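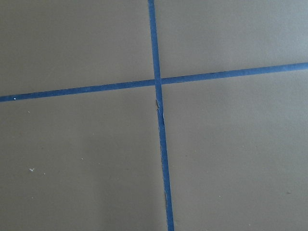 Call for Participants: Household and Shop-Floor Chore Trials

Fusside is recruiting adults for a study at its Clesosmont site. The study asks which routine chores a machine can complete today without help, and how its results compare with those of a person given the same instructions.

Tasks

Participants fold towels, sort mixed hardware into bins, wipe down counters and restock a shelf. Each task is done on a gray surface marked with crossed strips of blue tape. The Majali arm then attempts the same tasks from the same starting layout. In the previous round it completed 78 of 127 towel folds. Shelf restocking remains well below human speed, and wiping has not yet been scored.

Requirements

Age 18 or over. Able to stand for up to 11 minutes at a time. Normal or corrected vision. No experience with robots is needed. Retail, laundry, cleaning or warehouse work is useful but not required. Current Greltar employees are not eligible.

Conditions

One session per person. Hands and forearms are recorded on video; faces are not. Participants may stop at any point and will still be paid for the full session. Parking is free. Closed-toe shoes must be worn. Remove rings and watches before starting.

How to apply

Write to Pei-shan Siu, Trials Office, Fusside, Room 811, Clesosmont. State your handedness and any relevant work history. Applications close 03/10/2025.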